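Cloth Handling Collection: Session Safety Checklist
Site: Rundia, main hall
Date: Sep 30, 2021
Inspector: Abena Asante
Collection lead: Teodor Văduva
Task set: Flesonura, garments on padded table

Marks: OK / Fix before start / Note

1. Floor and walkways

1.1 Route from the table to the door clear to full width. OK
1.2 No cables across the walking path. Fix before start
Comment: Charger lead ran from the wall to the battery shelf at ankle height. Teodor moved it behind the shelf. Rechecked, OK.
1.3 Anyone not collecting stays back one arm's length from the operator. OK

2. Hand-held grippers

2.1 Finger pads seated, no tears or lifting corners. Note
Comment: Unit 2 left pad starting to lift at the tip. Usable today. Replace before the December sessions.
2.2 Pivot knobs tight, fingers open and close without sticking. OK
2.3 No pinch marks or sharp burrs on the housing. OK
2.4 Lens wiped, mount screw checked by hand. OK
2.5 Wrist strap worn. Fix before start
Comment: Man-lok Lam started two takes without it. Both takes kept, strap on from the third.

3. Operator

3.1 Loose sleeves rolled, rings and bracelets off. OK
3.2 Break after every 45 minutes of gripping. Note
Comment: The timer is on the lead's phone and nobody else can hear it. Put a kitchen timer on the table.
3.3 Operator can describe how to stop a take and discard it. OK

4. Humanoid robots

4.1 Robots not in the task are powered down and tagged. OK
4.2 Nobody leans on or hangs clothing from a robot. OK
4.3 Emergency stop for the tall unit tested this morning. OK

5. Table and garments

5.1 Padding flat, no staples or hard edges coming through. OK
5.2 Pockets emptied, pins and tags removed. Note
Comment: One safety pin found in the Lundia batch. Whole batch gone through again by hand, no others.
5.3 One garment on the table at a time, the rest out of reach of the gripper. OK
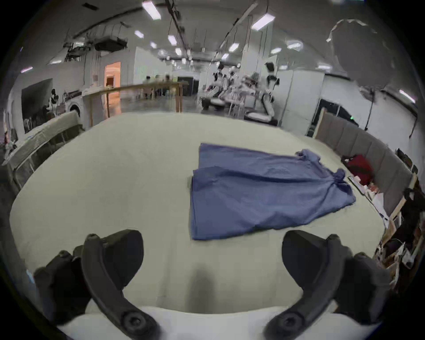 Comment on 5.3: Blue garment, fingers open over the table, starting layout partly bunched. Bunched layouts are wanted in this set, so do not smooth the cloth before a take.

Harriet Esposito: I'd go further on that and write the reset into the checklist. People drop the cloth the same way every time once they get tired, and then we have 961 takes that all teach the same fold. Could we have the second person do the reset? It also gives the operator's wrist a rest.

Reply, Abena: Agreed. Added as 5.4.

5.4 Garment reset by the second person between takes. Note
Comment: New item, first checked next session.

6. Recording

6.1 Takes with a dropped gripper are marked and the unit inspected before reuse. OK
6.2 Everyone in the hall has been told recording is on. OK
6.3 Failed grasps kept and labeled as failed. OK

Open items: pad on unit 2, kitchen timer, 5.4.
Signed: A. Asante, T. Văduva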